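Packing with care: a conversation with Hubert Jakubowski

Posted 2022-02-04

Since November, the Barnton Residents' Centre has offered a parcel service for older people in the district who have difficulty getting to the shops. The service is coordinated by Hubert Jakubowski, who came to the Centre after 18 years in the stores department of a regional hospital. He met with us to discuss how the parcels are put together and what the Centre has learned from its first season.

Mr. Jakubowski was clear that the parcels are not intended to replace a weekly grocery order. "We are not a supermarket. A parcel holds some food that keeps, something sweet, and something to wear. Most people who receive one have cupboards of their own, and we try to respect that."

The Centre has sent out 232 parcels to date. Each is packed at a table in the Grondumier Room, on an ordinary household tablecloth. Mr. Jakubowski explained that the cloth was his request. "On a bare table, jars slide and small packets end up on the floor. With a cloth, things stay where you put them, and you can see at a glance what is still to go in."

Cartons are reused wherever possible. Many arrive from local businesses, among them the Pešek bakery, and the flaps are often cut away before packing so that both hands can reach the bottom. "A torn edge does not trouble me," he said. "A soft base does. If the bottom gives when you press it, the carton goes to recycling."

Jars are placed first, followed by boxed and wrapped goods. Socks are rolled in pairs and kept out on the table until the end.
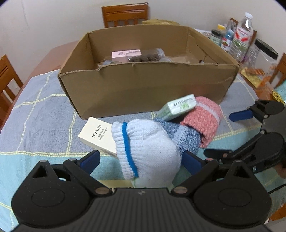 "Socks are the most useful item we have," Mr. Jakubowski continued. "They are a gift, and they are also padding. A rolled pair will fill a gap beside a jar better than newspaper, and the person at the other end has nothing to throw away." He prefers bright colours, and said that recipients have told him the same. Grey and black pairs were the last to leave the shelf over the winter.

The choice of food has been adjusted following comments from households. Large bags of flour were withdrawn early on, as several recipients found them heavy to lift. Smaller boxes and single packets have taken their place.

Asked about the coming year, Mr. Jakubowski said the Centre hopes to reach 300 parcels by the end of spring. Vojtěch Ševčík will take over the delivery schedule, which has until now been kept on paper. Residents wishing to donate clean cartons or new socks may leave them at the front desk during opening hours.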